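Why our cleaning task stopped at 323

I wanted to write this down while I still remember it well. In December we were running a long test of the towel task at Steltbridge, and the cell stopped itself in the middle of the night with a force fault on the left wrist. The log gave me error 28 at cycle 323. I had seen this code only 2 times before, both after a hard contact with the table, so I expected to find a bent finger or a scratch.

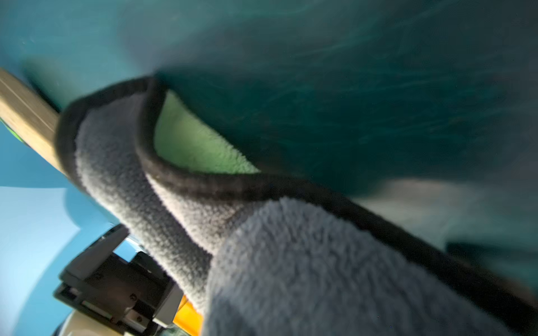 There was no bent finger. The calibration check passed and both arms went home without complaint. I repeated the cycle by hand at low speed and nothing happened, so I started the run again, went to make tea, and the fault came back after 20 cycles. I did not drink the tea.

My mistake was to look only at the peak force. When I plotted the whole signal I saw that the force was growing slowly, for almost a full second, before the limit was reached. A collision does not look like this. It looks like something soft being pulled tight. Our grasp detector, which comes from the Koltell library, decides only from the finger opening. Thick cloth and thin cloth with something stiff inside give nearly the same opening, and so the arm was lifting with full confidence a thing that it did not hold correctly.

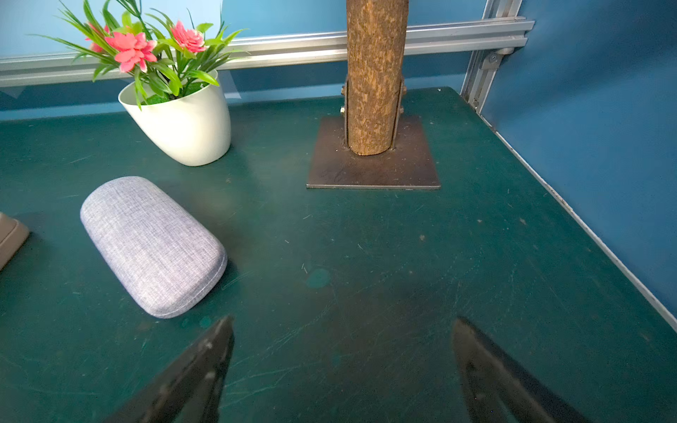
The detector was one half of the problem and the planner was the other half. Our planner knows the arms and the rails, but it does not know the small objects, and we move these between runs so that the task is not always the same. Things with a simple shape do not worry me much. The glasses case is long and rounded, and I could replace it in the planner with one capsule. The plant is harder, with its long leaves going out in every direction and over the rail. I decided to give it a tall cylinder with a generous margin and to forbid the wrist to enter there.

I also lowered the force limit during lifting and added a rule for the slope of the signal. If the force grows steadily while the fingers stay closed, the arm must open and go back — it must not try harder. 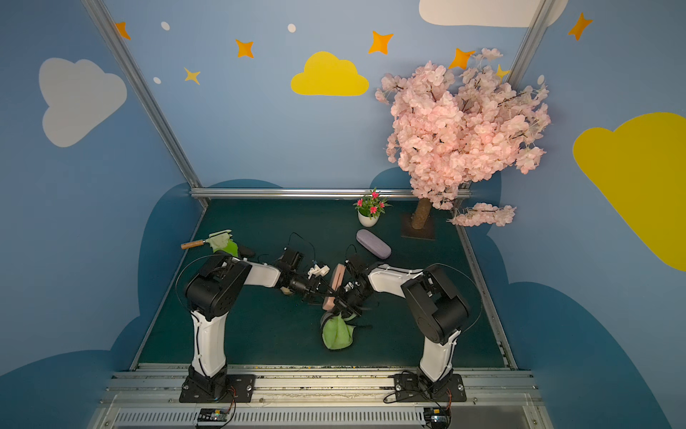 Otakar Havlíček
Test engineer, Steltbridge

The handover between the two arms needed its own rule. When both grippers are near one object, each wrist feels the other, and a slow growing force can be completely normal. My first version stopped at every handover, and Esperanza Iwasaki asked me politely if this was the safety feature. Now the slope rule is off for the short time when both grippers are closed, and only the peak limit stays active. I am not fully happy with this, because a bad pull can also happen in that moment.

The next thing I want to try is to compare the two wrists directly, so that only the difference counts. If somebody has done this with cheap force sensors, please write to me. I would especially like to know how you handle the drift when the motors become warm.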